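Chapter 4
When the Work Moves Over

Before you read: think of a job you know well. Which parts would you hand off tomorrow? Which would you fight for?

Golob ran its front counter the same way for years. Two people per shift, a paper list, a lot of walking. Then came Turkano, a two-armed system bought to do the reaching and carrying. First planned in a simulator, every pick, every turn – cheaper to get it wrong there. Staff were asked to sit in on the sessions. Most did, some only once.
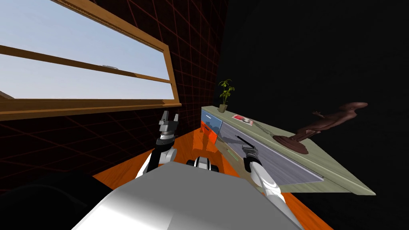
Nadiia Karpenko objected that the sessions came too late, that the shift plan had already been written, and that being asked for an opinion is differnt from having a say. Her point comes back in section 4.3. Keep it in mind.

What changed first was the schedule. Early shift down from two people to one. The pay grade stayed put, the duties didn't – more checking, more waiting, more logging of stops. In November the log held 2,679 entries, and 19 of them led to a call for help. Small number. But each call landed on the one person there, usualy with a customer waiting.

Grip was the other headache. Long thin items especially. Where to take hold, how wide to open, when to let go – things the staff knew by hand and had never had to put into words.

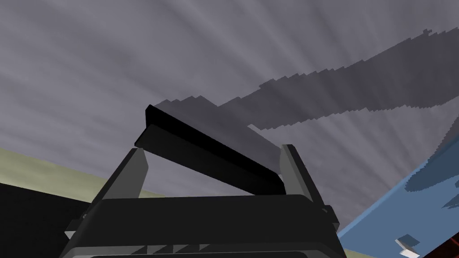
So knowledge had to be written down, and writing it down is work too. Unpaid at first. Golob later added it to the job description, after a short dispute over hours.

Key terms for this chapter: task, job, handover, tacit knowledge, deskilling.

Section 4.1 starts with the difference between a task and a job.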